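Tenants at Pundeck Court win a year of steady rents after long sit-in

The lights in the lobby of Pundeck Court were still on at 6 a.m. when word came down the stairs, and by ten past there was dancing on the landing. After 20 nights of sleeping in shifts on the ground floor of their own building, tenants have a signed agreement that holds rents where they are for twelve months and puts the heating repairs first in line.

It is a terrific result for a group that had never organized anything bigger than a stoop sale. Pundeck Court has 113 apartments, and people from nearly every floor took a turn in the lobby. Some brought cots. One family on the fourth floor brought a couch down in the freight elevator and left it there for everyone, and it became the place where kids did their homework and where most of the arguing got done.

The dispute began in January, when the building's manager, Sullitz Residential, slid letters under doors announcing an increase at the next lease renewal. For most two-bedroom units it came to $400 a month. The same week, the boiler quit on the north side for the third time this winter.

"I read the letter with my coat on, in my kitchen," said Maëlle Marchand, who has lived on the sixth floor since her daughter was a baby. "I went next door to ask if they got one too, and my neighbor was in her coat. We went to the next door together. That was our first meeting, in the hallway, five of us in coats."

The five became a tenants' group within days. They wanted a sit-down with the manager and were told to use the online form, so they filled out the online form, all of them, a few of them more than once. When that brought back the same automatic reply every time, they carried their blankets downstairs.

Sullitz first asked them to clear the lobby, pointing to fire rules. The tenants called the fire marshal's office themselves, asked what had to stay clear, and taped off a path to both exits that same evening. Nobody was removed. Mail carriers stepped through, dogs went out and came back, and the night-shift nurses who live on two got used to whispering their way to the elevator.

Then the neighborhood showed up! Sandhu Market, on the corner, sent over rice and lentils most nights, and the Nemus Street library branch let the group use its meeting room for the bigger votes. A petition that started as a single sheet on a clipboard went up and down the avenue and came back with 800 signatures, many from people who rent in other buildings and wanted to talk about their own boilers.

Talks got going for real in the third week, with a mediator from the city's housing office in the room. The last session ran through the night, and Marchand and two other tenants went back and forth between the table and the lobby so that everybody could hear each offer before anyone said yes to it.

The agreement runs four pages. Rents stay put for a year, and after that any increase has to come with 90 days' written notice and a meeting in the building. The north side gets a new boiler before next winter, with space heaters supplied and their electricity credited if the old one fails in the meantime. Tenants who took part in the sit-in can't be refused a renewal over it. Sullitz also agreed to name one person, with a phone number, for repair calls.

In a short statement, Sullitz Residential said it was "pleased to have reached terms that work for residents and for the long-term upkeep of the property."

Not everything on the list made it in. The group had asked for back credit for the cold weeks in January and didn't get it, though the agreement leaves tenants free to file claims one by one. There was grumbling about that at the vote, and a few people voted no. The rest voted yes, loudly.

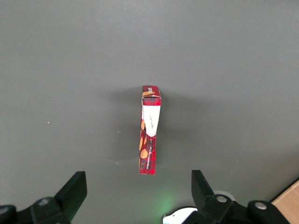 Page last changed: January, 4:40 p.m.

By midmorning the cots were folded and stacked by the mailboxes, and somebody had already mopped. The couch is staying. So is the group, which will hold an open meeting in the library's meeting room for renters from anywhere in the neighborhood — bring your lease if you have it handy, and come anyway if you don't. Kids are welcome, and Sandhu Market has promised tea.

Marchand said she planned to sleep until dinner and then start on the claims paperwork with her neighbors on six. She has never filed one before.

"I had never slept in a lobby before, either," she said. "The floor is hard, but you really get to know people. There's a man on the ninth floor who plays the accordion — beautifully! Eleven years I've been in this building, and I thought it was the radio."

Tenants with questions about what the agreement means for their own lease can leave a note in the box next to the elevator. It is checked every evening at 7 p.m., and answers are posted on the board by the laundry room, with names left off for anyone who asks.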